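Packing robots get a house rulebook, and it starts with the bag

27/3 would be the wrong way round for the paperwork, so let the record show that the document is dated 3/27/21, that it came into force on a Saturday, and that it has 94 clauses. Tilance, the contract packing firm, has published its first code of practice for two-armed robots that handle soft packaging. The firm's staff have been calling it the bag book since the second draft.

Plastic bags, it seems, are a harder matter than the industry likes to admit. A carton has corners and will sit where it is put. A bag has opinions. The code gives 30 of its clauses to them, including a definition of "bag" which took two meetings to agree and which still leaves out the drawstring kind.

"We had rules for the arms and rules for the people," said Stella Tanui, who led the drafting. "We had one line about the thing being packed, and it said 'handle with care'. You can't audit that."
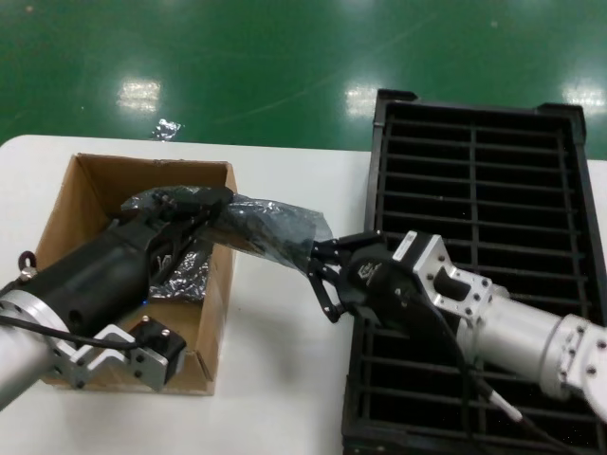 Clause 12 deals with the shared hold, where both arms have the same item at once. It has caused more argument than the rest put together. A bag stretched between two grippers, with an open cardboard box under one side and a black crate under the other, is the case the drafters kept coming back to, and the rule they settled on is plain enough: one arm leads, the other follows, and neither lets go until the leading arm has confirmed its grip. Pulling is forbidden. So is what an early draft called "mutual waiting", in which both arms politely hold on until someone goes to lunch.

Herman Govindasamy, who runs training at the firm, wanted the clause to go further and set a limit on how long a shared hold may last. He got one. It is 110 seconds, a figure he describes as "generous, but we had to start somewhere". Past that, the arms must lower the item to the table and stop, and an operator has to come over and look at it before anything moves again. The looking must be logged.

There is also a short section on litter. Scraps of wrapping on the table or the floor must be cleared before a new run begins, and the person who starts the run signs for it. Tanui says this was the only part of the code to pass without comment, and she expects it to be the first to be ignored.

Not everyone is pleased. Fouzia Bugti of Fekora, which supplies packing lines to several of the same customers, has read the whole thing and calls it "a good code with a very long tail". Her complaint is with clause 41, under which a clear bag must be held at the top and supported from beneath if its contents have settled to one side. She agrees with the practice - Fekora does it too - but thinks a rule that depends on the word "settled" will keep somebody in work for years.
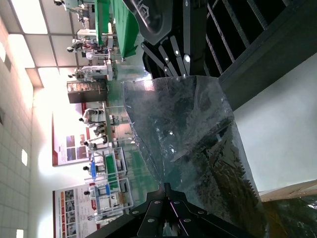
What changes on the floor

Operators will notice the code mostly as a new sheet to fill in. Each station gets a named person per shift who may stop the arms and, more to the point, a named person who may start them again. Under the old arrangement these were sometimes the same person and sometimes, according to Govindasamy, "whoever was nearest and felt confident".

Wrist cameras get a page of their own. Pictures taken while an arm is moving quickly may not be used to decide whether a bag is properly gripped. The arm has to slow down and look again. Kheri Massawe, who wrote the page, had hoped to give a figure for acceptable blur and was talked out of it. The clause now says the edges of the item must be "clear to an ordinary person", and ordinary persons are being sought for the first check.

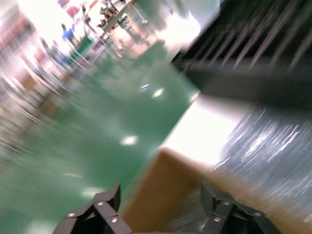

Gripper fingers over cardboard and clear plastic, with the green floor beyond.

The code will be reviewed in December. Comments from other firms are welcome, Tanui says, and should quote the clause number. Bugti has sent hers already.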